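The table stays, the mats get replaced

The white tables at the Cirkanholm activity room in Stestcombe get wiped down at the end of every day, and by the middle of the next morning they need it again. The woman who runs the room has been looking after them for 2 years. 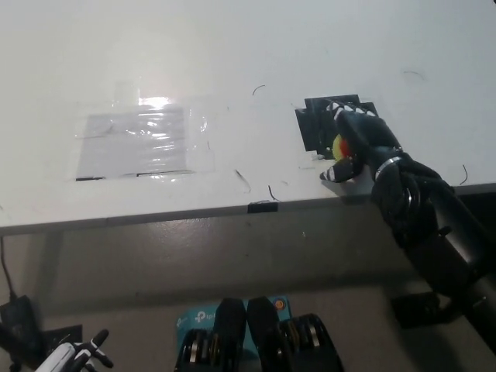

"People think the job is the toys," she said when we met there. "Most of it is the tables. You want a surface where a small ball can be put down and found again, and you want it clean enough that a person is happy to lean on it."

The room has 32 places when all of the tables are out. It opened in February in a former paint store and is used for hand exercises, sorting games and simple crafts. Balls are the thing she orders most often, small ones in two colors that can be held inside a closed hand.

"A plain ball is easy to lose track of when it turns," she said. "With yellow on one side and red or orange on the other, you can see which way it has gone. I tried plain ones first and went back to the two-color kind."

She chose white tops over the wood finish the supplier suggested. The drawback is that white shows everything. Hair is the worst of it. She finds dark strands on the tables all through the day, and a damp cloth tends to push them from one end to the other.

"A lint roller works better than a cloth," she said. "Roll first, then wipe. If you wipe first you end up with the hair stuck down and you have to pick it off with your nails."

The overhead lights were already in place when she took over the room. They are good for close work, but they put a bright patch on the tabletops, and anything covered in plastic throws the light back. She keeps grey sheets under clear film at several of the places. The film protects the sheet, and it can be peeled off and changed.

"The film wrinkles," she said. "I have used three kinds and they all wrinkle. You can smooth it with a ruler when you put it on, and it will look fine for a while. After that I leave it alone until it tears."

The black pads are cut by hand from a roll. She uses scissors and does not trim the edges afterward, so some of the squares come out a little stepped. A pad gives the ball somewhere to sit and marks the spot to reach for. Black on white can be picked out from across the room, and she has stopped using the pale blue pads that came with the first order.

The tables themselves are from Flamurness and cost $525 each, paid for out of the room's first grant. She would buy them again. The grey edge strip has held up well on all but 2 of them, and those were repaired with glue and a clamp left on overnight. Jurić, the shop on the same street, supplies the film and the cleaning cloths.

Asked what she would change, she named the storage. The balls are kept in a deep drawer, and the bottom layer is hardly ever used.

"I would like a shallow tray with a lid," she said. "I have measured the shelf for it. I just have to order it."

The room is open in the mornings, and places can be booked at the front desk.

19 Jun 2018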